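The Green Cloth Habit

Small screws love to vanish. Drop one on a gray bench and it's gone until your elbow finds it in February. That's why I got so excited at the repair shop in Ralside, where Babita Bisht spreads a bright green cloth under every fiddly job - and swears she hasn't crawled under a bench in 18 months!

Her method is wonderfully plain. She picks a cloth in a color that no screw, pin or washer comes in, pulls it over the tabletop and clips down the corners. Wrinkles don't bother her (a few creases even stop things rolling), and neither do stains. She keeps 5 cloths going and washes them when she remembers.

Big parts live elsewhere

Pendo Okoth, who shares the shop, is the one who insisted on a second surface. Bars, brackets and anything with a bit of weight go off to the side, so the cloth belongs to the tiny stuff alone. I tried it at home in Dalville with an old desk lamp and was hooked within ten minutes.

A green cloth clipped at its far corners, with the little silver pieces near the middle and two drilled-looking metal bars on the gray worktable to the right.
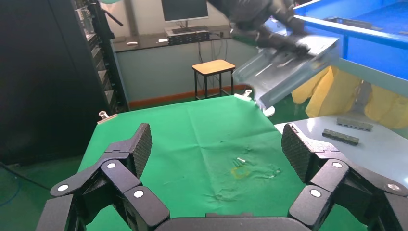 Choosing your cloth

Go for a tight, flat weave, bigger than you think you need. Fleece grabs threads, and towels are worse. Binder clips from the office drawer hold beautifully, and they come off in seconds when you want to shake everything out.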